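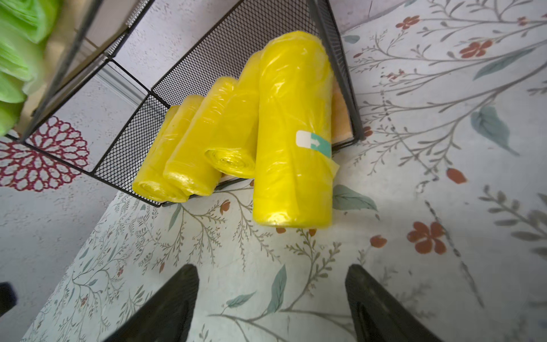
The subject of this entry is the storage of household bags, a matter to which I have given more attention in July than in any previous month. Readers who have followed these pages since the Olmont apartment will recall that the cabinet under the kitchen sink was reorganized last winter and that the results were satisfactory in every respect but one. The bags had been left out of the plan. They occupied a drawer intended for dish towels, a hook behind the door, and the bottom of a paper sack which was itself waiting to be thrown away. The present arrangement uses a black wire mesh basket for the rolls, and the yellow ones now have it nearly to themselves, although the largest still reaches past the rim and onto the floor. The bright green bags are kept in a bundle next to them. I regard this as a working arrangement, and I intend to set out how it was reached and where it remains deficient.

The initial requirement was that every bag in the home be brought to one location. This was completed in a single evening, between dinner and 10 p.m., and it was less pleasant than I had expected. Bags are light and do not stack. They slide from any surface on which they are placed, and a loose roll will travel the length of a hallway if the floor permits. I also found bags in places where I had no memory of putting them, including the pocket of a winter coat and the inside of a rice cooker carton brought from Cabanatuan by my uncle, Noel Manalo, on his last visit. The carton had been kept for the warranty card. The warranty card was not in it.

Once gathered, the bags were sorted by use. I considered sorting by size, as the guide supplied with the Zenine shelving set recommends, and I rejected this after a short trial. Size is not how a person looks for a bag. A person looks for a bag to line the bathroom can, or to carry wet shoes, or to take down to the collection point, and the hand should go to the right place without any measuring. The categories adopted were trash, food, carrying, and a final category labeled "other," to which I gave a limit of 15 items. The limit has been exceeded twice. On both occasions the excess was removed the same evening.

The question of the container took longer to settle. A solid plastic bin was used for the first several weeks. It was adequate in capacity but had two faults: the contents could not be seen from the side, and dust collected at the bottom, where it clung to the film of the rolls and was then transferred to the hands. Mesh resolves the first fault entirely and the second in part. It is easily lifted out and shaken over the tub. I would advise anyone choosing a basket of this type to run a finger along the inside of the rim before purchase. A rough end of wire will catch a thin bag and open it along its full length, and the damage is generally discovered later, on the stairs.

A word is necessary on the way rolls are wrapped. Manufacturers place the starting tab wherever it suits them, and a new roll can be turned over many times before the tab is found. I now locate it when the roll first enters the home and set the roll down with that side up. This takes a moment and has removed a recurring irritation from the mornings. Where a roll has no usable tab, I lift the first edge with a fingernail and fold it back on itself by the width of a thumb.

Placement near the floor was a deliberate decision, and one with which my sister disagrees. Her position is that floor space should be kept clear in a small home and that baskets belong on shelves. I accept the principle. The upper shelves, however, are required for items that must not be knocked over, and a roll of bags may be dropped from any height without consequence. There is also the matter of frequency. The bags are used more than 20 times in an ordinary week, and a person carrying a full trash can has only one hand available.

Certain matters remain open. The largest roll does not fit as it should, and the choice is between a deeper basket and a smaller purchase. Padeo offers a deeper version in the same finish, although the nearest branch had only the white when I inquired, and I have been asked to call again. Until then the roll will remain as it is, and it will presumably become shorter in the usual way. The green bags also lack a proper container. They hold together reasonably well as a bundle but spread each time one is pulled free, and they must be pressed flat again afterward. A clip was tested and found to leave marks in the plastic.

The dish towels have been returned to their drawer, and the hook behind the door now holds an apron. The next entry will address the spice rack, which has been postponed twice, and for which I have still not received the correct screws.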